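# Chapter 7: When the Grip Is Lost

A machine that stops is a nuisance. A machine that carries on after it has failed is a hazard, and most of the faults described in this part of the book belong to the second kind. The present chapter deals with one family of such faults: those in which a robot has lost its hold on an item, or has taken hold of something it should not have, and its controller has no record of the fact.

The main case is taken from the packing hall at Tesorthorpe, where the firm of Brandes sorts and boxes used computer parts for resale. In February the hall was running a two-armed cell supplied by Stollosier, with control software written by Busura. The cell had completed nearly 900 cycles without a reported fault. During the next shift a bag was caught between the two grippers, stretched and torn, and a part inside it was thrown over the low guard rail into a walkway. No one was hurt. The walkway was closed for the rest of the shift, and the cell was locked off until the cause had been found.

The inquiry began with the parts, then turned to the grippers, and only at a late stage considered the packaging. This order is common, and it is often the wrong one. Staff tend to look first at whatever is costly or has moving pieces, and a thin plastic bag is neither.
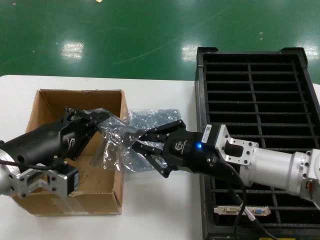

Soft packaging presents three difficulties to a two-armed cell. It has no fixed shape, so a position recorded at the start of a cycle may be of little use a moment later. It gives very little resistance when held, so a gripper that senses only the force on its fingers may report an empty hand when it is full. It also reflects light unevenly. A clear bag lying crumpled over the rim of a cardboard box, with bright highlights along its folds, offers a vision system many edges which do not belong to any solid object, and two arms reaching for it from opposite sides may each be sent to a different fold of the same sheet. If both then close, neither controller has reason to think that the other arm is attached to its load.

The Tesorthorpe cell had a rule intended to prevent this. Each arm was to wait until the other had reported either a firm hold or a clean release. The rule failed on account of a single setting. The waiting time had been fixed at 400 milliseconds during trials with rigid trays, and after that period the second arm was free to move whether a report had arrived or not. With bags, the report was often late. The event log for the shift listed 164 late reports, each of them marked as a minor notice and none of them shown on the operator's screen.

Two questions follow, and the chapter takes them in turn. Sections 7.1 and 7.2 ask how a cell should behave when it does not know what it is holding, and set out the difference between a safe stop and a safe release - a difference that matters a good deal when the load is stretched between two arms. Sections 7.3 and 7.4 ask how notices should be graded, stored and brought to the attention of the people working nearby.

Readers should be familiar with the stop categories introduced in Chapter 4. The full event log is long, and only the last 200 entries are reprinted, in Appendix C. They should be read alongside Section 7.3.

## 7.1 Hold, release and the unknown state

A gripper controller of the usual kind recognises two states, open and closed. For the purposes of safety a third must be added, in which the fingers have been told to close but the result has not been confirmed. We shall call this the unknown state, and shall treat it throughout as though the gripper were loaded.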